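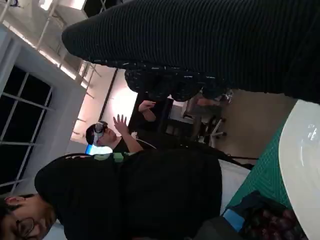 FOR IMMEDIATE RELEASE
6/20/26

Nendunmont Is Done, and I'd Love for You to Play It

Hi! I'm the developer, writer, level builder and late-night bug squasher behind Nendunmont, a hand-drawn exploration platformer that comes out in December on PC and Mac. I've never written a press release before, so I'm going to just tell you about my game the way I'd tell a friend about it (a friend who writes about games and has a deadline, ideally).

Nendunmont is a mountain. You start at the bottom of it as Didadden, a small, stubborn mail carrier with one undelivered letter and a pair of boots that are too big. You want to get to the top. There's no timer, no lives and no score. If you fall, you land somewhere, and a lot of the time that somewhere is a place you hadn't found yet. I grew up on platformers that sent you back to the start of the level with a sad little tune, and I loved them, but I wanted to make one where missing a jump was how you ended up meeting the goat.

The mountain is one continuous map made up of 312 rooms. There are no loading screens between them and no level select. Each room has a name, which shows up in the corner for a second when you walk in, and I'm prouder of some of those names than I am of the final boss. (Yes, there's a final boss. It's more of a conversation, but you do have to jump during it.)

The boots are the big thing. They start out clumsy, so your first jumps have this heavy, floppy arc to them, and as you climb you find laces, soles and patches that change how they behave. There are 25 boot parts in all, and you can wear four at once. Some of them are plainly useful, like the cork soles that let you bob on water. Others are strange, and I put them in to see what people would do. One tester finished the whole game wearing a part I'd meant as a joke, and I've been rebalancing around that person ever since. 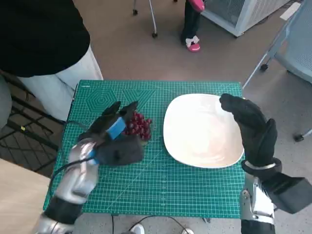

Cooking is the part of the game I get asked about most at shows, so let me explain how it works. Didadden carries a tin pan, and at any campfire on the mountain you can turn what you've picked up into a meal that changes the next stretch of climbing. Recipes aren't listed anywhere. You learn them from people you meet, or by throwing things together and seeing what happens. I wanted the food drawn simply, so you could tell what it was at a glance: think of a cluster of dark red grapes beside a big white square plate, shiny and round and impossible to mistake for anything else. Grapes give you a longer glide, by the way. Grapes and cheese give you a longer glide and a terrible singing voice, and there's one door that only opens if you sing badly at it.

The music is by a two-piece band called Cirkov, who recorded the whole soundtrack on an old upright piano, a bass clarinet and whatever was lying in the kitchen. It builds as you climb. Down in the valley you'll hear one or two instruments, and by the time you reach the snow line there's a whole wheezing parade going on. Turn it up, please. They worked very hard on the wheezing.

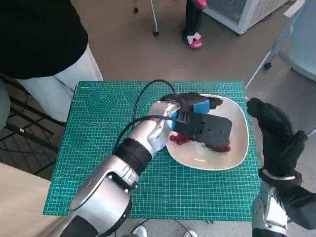 I should also say something about difficulty, because it comes up every time I show the game. You can see the ending in an evening or two if you take the gentle paths, and the gentle paths are good! I didn't hide the best stuff behind the mean ones. But if you want mean, there's a whole side of the mountain called the Dumlao Face, with 31 rooms of the nastiest jumping I could come up with. I've cleared it twice. Controls can be fully remapped, you can slow the whole game down whenever you like, and every sound cue has a matching visual one you can switch on.

A few practical bits. Nendunmont will be available in English, Spanish, French and Japanese at launch. It supports keyboard and every controller I've been able to get my hands on. The demo is up now and covers the valley and the first campfire, and your save carries over to the full game, boots and all.

I have nearly 100 preview keys for press and streamers, and they cover the entire lower half of the mountain. If you'd like one, reply to this release and tell me where you write or stream. Small outlets and brand-new channels are very welcome. I read everything myself, usually with a cup of tea that's gone cold, and I'm happy to do interviews by phone, video or email.

Screenshots, the trailer, logos and two songs from the soundtrack are in the press kit. Use whatever you like.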